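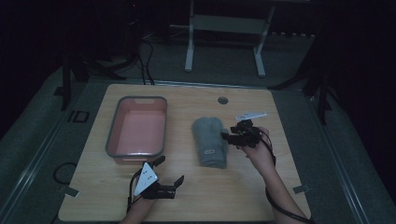 Korkel plush mitten in gray, beside a pink basin with a gray rim.

Korkel Plush Mittens, Gray
By Holovko
Item no. 427

These are the mittens people pick up off the shelf and then don't put down. The Korkel is a plain gray mitten with a short, fuzzy pile all over the outside, and it's soft in the way a good bathrobe is soft. We've carried it for 3 winters now at our Gastley store and it's still the one our own staff wear on the walk in!

Khrystyna Boiko drew the pattern at Holovko, and what she got right is the thumb. It comes out of the side at a slight angle, where your own thumb wants to be, so you can hold a mug or a leash or a bag of groceries without the whole mitten twisting around on you. The body is roomy enough for a thin liner glove if you run cold. 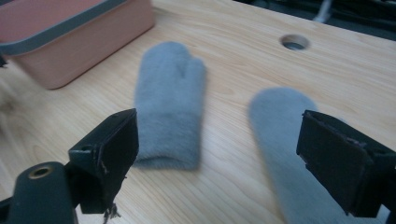

The cuff is wide and ribbed, in the same gray as the rest, and it tucks up a coat sleeve nicely (or over one, if the sleeve is slim). It holds its shape well too. Daryna Polishchuk at our Sendton store has washed her own pair all through the season and the ribbing still springs back.

About washing: do it by hand in a basin of cool water with a little mild soap. Squeeze, don't wring. Press the water out in a towel, pull the thumbs straight and lay the pair flat overnight, away from the radiator. The pile looks a bit sad when it's damp, but give it a rub once it's dry and it fluffs right up again.

Details
Sold as a pair
Color: gray
Sizes: S, M, L
Hand wash, dry flat
Do not iron or tumble dry

Between sizes? Go up. A snug mitten is a colder mitten, and the cuff keeps the larger size from slipping.

In stock at Sendton and Gastley. We get our next delivery in May, and size M usually goes first, so call either store if you'd like a pair put aside.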